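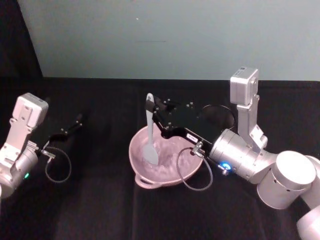
Tenants' group questions Vaněk's "wear and tear" charges in Clarkemham

November 23, 2019

Clarkemham Renters' Circle is asking letting agent Vaněk to show how it works out the sums it keeps back from deposits. The group has read 32 checkout reports from flats in the Flitville blocks and is not persuaded that the charges match the damage.

Vaněk says every deduction is "fair and itemised". The reports we have seen are itemised. Whether they are fair is another matter. One tenant was charged £391 for "marks to surfaces", with no word on which surfaces, how old they were or what state they were in when she got the keys.

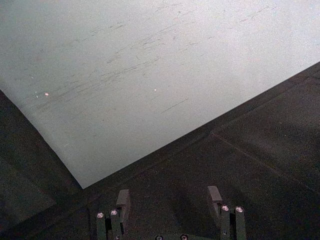 Scuffs and scratches on a pale surface.

Jessie Ritchie, who chairs the group, said: "A scratch costs £60 in one flat and nothing in the next. If there is a price list, we would like to see it. If there isn't one, we would like to hear that too."

The agent announced a new inspection app, Etent, in August and promised it would end disputes. We have our doubts. An app records what the inspector types into it, and three of our members say they were never shown what was typed.

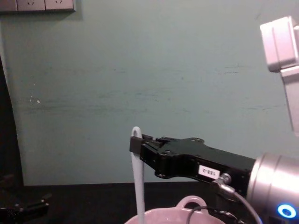

Can a landlord charge for ordinary wear?
Ordinary wear should not come out of a deposit. The argument is nearly always over what counts as ordinary, so ask for the check-in report and compare the two.

Hauwa Edet, who moved out of Flitville last year, got part of her money back after writing four letters. "They called it a goodwill gesture," she said. "It was my deposit." 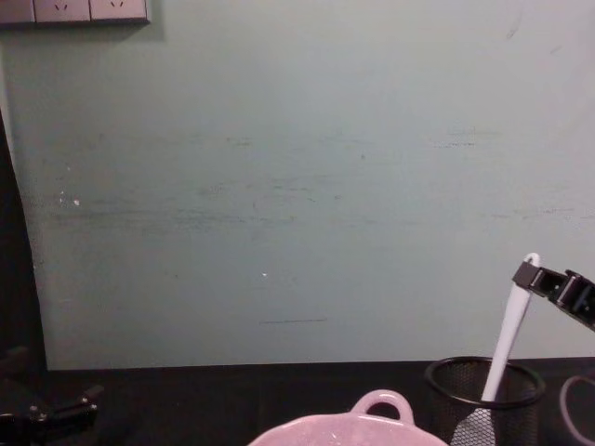
The group wants check-in and checkout reports sent to tenants within a week, with the age of the paintwork written on both. Vaněk has told us it will "consider the feedback", as it did last time. A petition with 600 signatures will be handed in at its Clarkemham office.

Press contact: Danang Pelupessy, Clarkemham Renters' Circle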